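Packing and Carrying, Handout 2: The Hard Case
Introductory Tool Care, Grastitz evening program

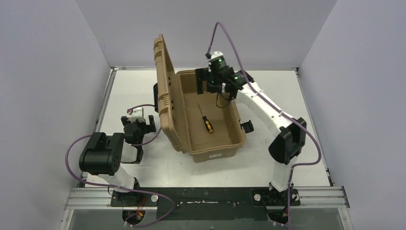
Okay, so last time we talked about rolls and soft bags, and I promised we'd get to hard cases, which are my favorite thing in the whole course (you've been warned). I've carried tools in just about everything, including a bread bag for one shameful summer, and I keep coming back to a plain molded plastic case with a hinged lid. Please read this before class and bring whatever case you've got at home, even if it's ugly. Ugly is fine!

What I mean by a hard case

A lower half that works as a tray, a lid on hinges, a latch or two to hold it shut. Some have a foam insert or molded pockets for each tool, and some are just one open compartment. I'll be sticking up for the open kind tonight. Molded pockets are lovely until you replace one screwdriver with another that's a hair longer, and then you own a very tidy case that won't close.

The open tray with one tool in it

We start here, and yes, it feels silly. One screwdriver, one open case. Lay the screwdriver on the floor of the tray and try it a few ways: along the long wall, along the short wall, then corner to corner. The diagonal gives you the most length to play with, so it's how you get a long driver into a short case. The trouble is that it eats the whole floor. Put a second tool in and you'll see what I mean, you end up with two awkward triangles and nothing fits in either one.

So my habit is diagonal when a tool travels alone, and along the wall when it has company. Handles all at the same end if they'll go, or alternating if the handles are fat and the shafts are skinny. Try both. I go back and forth on this one myself.

Ribs, walls and corners

Run your thumb over the lid. Raised ribs and recessed panels are there to stiffen a thin sheet of plastic, and you can feel the difference if you press on a flat lid and then a ribbed one. Sloped inner walls are a mixed blessing – your fingers get in easily, but small things slide down into the crease at the bottom. Loose bits go in a little tin or a zip bag. Always.

A word on color. I like a light case, tan or gray, with bright handles inside. Yellow with black bands is hard to beat. You glance in and you know what's home and what's still on the bench. I lost a black-handled driver in a black case for most of March.

Closing up

Lid open all the way before you pack, so it isn't flopping on your wrist. Tools in. Look once. Close the lid with your palm flat in the middle, then do the latch. If you have to lean on it, something's sitting too high, so open it and fix it. Then pick the case up, tip it gently and listen. A slide is okay. A clunk means you need a rag in there, and an old dish towel works great.

Labels

Small, on the outside, near the front. Mine are a mess of Kistico stickers with the ink half gone, so do as I say and go over yours with clear tape.

For next time

Pack your own case at home and write half a page on what moved when you tipped it. Read the section on latches in the Ngô booklet, and skip the part on shipping crates, we'll do those in the Grurolville workshop. Room 254, same as before, and bring a rag.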